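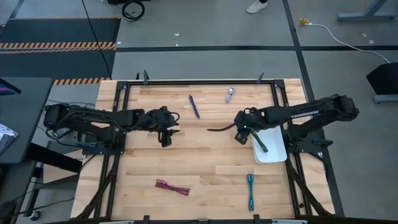 Light wood tabletop with a black metal surround.

Tustby replaced a judge between episodes 11 and 12, and the broadcaster's statement on it ran to 84 words. I have now read it more often than I would like. It gives no cause. It thanks Dorota Tokarz for her work on the show and wishes her well, and then it moves on to the schedule for the live rounds.

Cyprian Szulc, who sat next to her on the panel for two seasons, posted his own version the same evening. He wrote that she had been told by phone, that she had raised a complaint about editing in July, and that he would finish his contract and not sign another. The post was edited twice. The line about editing was gone from the second version and back in the third.

I went through the season again to see whether the complaint holds up. My method was simple: note each time a judge speaks after a performance, and note who is on screen when the verdict is given. Over the first 11 episodes I logged 172 comments. Tokarz has 20 of them. Szulc has 84. The rest belong to the third chair and the guests. In season one the split looked close to even, but I did not log that season and will not put a number on it.

None of this shows intent. Tokarz may talk less, or her comments may run longer and get trimmed for time. Episode 6 has a visible jump in the middle of her remarks to the juggling duo - her water glass changes sides - and there is another in episode 9. Two cuts are weak evidence.

The new judge, Górecki, starts with the first live round. Live rounds cannot be trimmed in the same way, so I will log those too, with airtime in seconds this time. The spreadsheet has a column for it already.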